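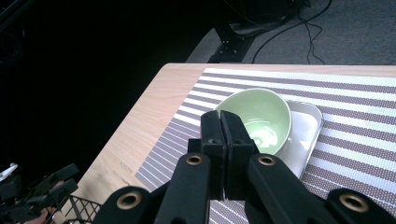 *Mint bowl on the white tray, jaws closed.*

**mushi** · 29 August 2023

ok trying to get our handheld gripper rules down to one page before the next batch. Plosham sheet is 4 pages and no one reads it. Draft so far, tear it apart:

1. Jaws fully closed at the start of every take, then open. If you start half open the width reading drifts, we lost a day to that in May
2. Two grippers working near one basket: one goes in, the other stays above the rim. no crossing
3. Cable over the forearm, never under the wrist 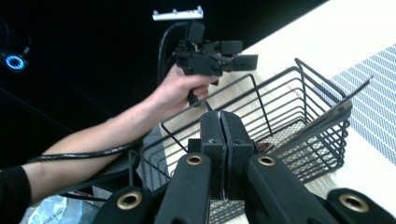
4. Same mat, same tray for the whole batch. Bare wood is fine too but log it
5. Table check before the first take. Marks go in the log, even old ones

**Xuân Mạch**

1 to 3 yes. 4 no. Same mat for a whole batch = a policy that only knows one mat. We did almost 2000 takes like that at Havholm and had to redo the lot. Swap every 50 or so.

And 5 is too vague. What counts as a mark?

**mushi**

anything you can see from jaw height imo. these for instance 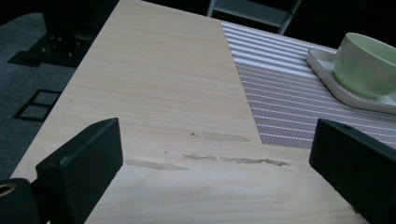
*Wood to the left of the mat corner, fingers open.*

**nanurlow**

wear or residue tho? matters for the rule. residue you wipe, wear you log. I can't tell from that and I bet your operators can't either. "wipe once, whatever is left gets logged" is a rule people can follow with a glove on.

Also disagree with Xuân on swapping mid batch, makes the log a nightmare. Swap between batches, keep them short.

**mushi**

wipe once then log, stealing that. One more from the same spot, would you pass this table or cover it? I say pass

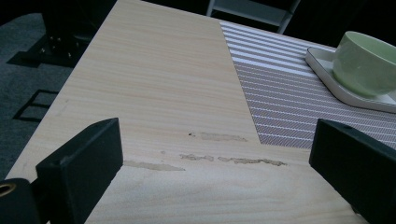 **Xuân Mạch:** Pass. Real kitchens have worse. But put it in writing that nobody moves the mat to hide stuff halfway thru, then your start states don't match anymore. And fine, swap between batches, if a batch is 2 hours max. Ours were all day, that was the real problem.

**nanurlow**

2 hours ok. still want rule 2 worded better, "above the rim" by how much?

**mushi**

a hand's width? will post v2 tonight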